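Home | Projects | Files | Notes | Contact

Posted in: Household Objects, Open Collections

# Lūse Table Set

Lūse is a small collection of pictures of ordinary things on and near a living-space table. It covers packaging, bottles, boxes, snack wrappers and whatever else ends up on a table between meals. The current release has 461 pictures in 44 groups, and each group belongs to one table.

## What is in it

Most of the items are containers. Some are whole and some are cut down or opened, such as the lower part of a drink bottle with the label still on. We kept printed film, barcodes and label text readable where they came out readable, and left them alone where they didn't.

Labels are in several languages. The object name is always in English and the label text is copied in its original script.

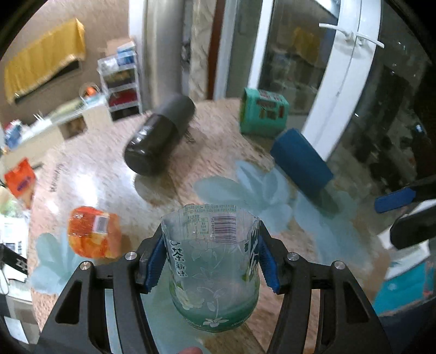 *Cut bottle section with a green base and printed flowers, label text 茶新味. Orange and red snack package on the left.*

## Table coverings

The covering is recorded separately from the objects. Printed coverings cause the most trouble for anyone sorting these pictures by hand, and the pebble pattern with large pale blue-green flowers is the worst of them. Early on, Joanne Pearce found petals entered as paper napkins in two groups. Those entries are fixed.

Please use these values in the `surface` column:

- `plain`
- `wood_look`
- `pebble_print`
- `pebble_flower_print`
- `cloth`

If a covering has a seam, put `yes` in `seam`. Small printed lettering on the covering goes in `surface_text`, not in `label_text`. Glare from overhead lights is marked `glare` and the picture stays in.
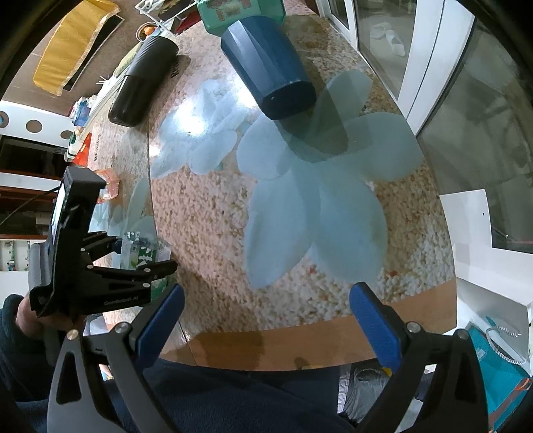
Things beyond the table edge are listed too, but only in `background`. Racks, bowls of fruit and folded cloths are the usual ones. Don't guess at contents. If a box is closed, write `box` and its color, and if a bottle has no readable label, write `bottle`.

## Files

```
luse/
 pictures/
 objects.csv
 surfaces.csv
 CHANGES.txt
```

`objects.csv` has one row per object per picture. `surfaces.csv` has one row per picture.

## Known problems

- Mint and pale green were mixed up in the first release. Normunds Jõgi is still working through these.
- Clear and frosted plastic share one value, `clear`.
- Fast movement leaves some table patterns streaked - use the `blur` column to filter.
- Nearly 80 rows have no `background` entry.

## Contact

Corrections go to Algirdas Kütt. Send the picture name and the row, and he will update the table on the next Thursday.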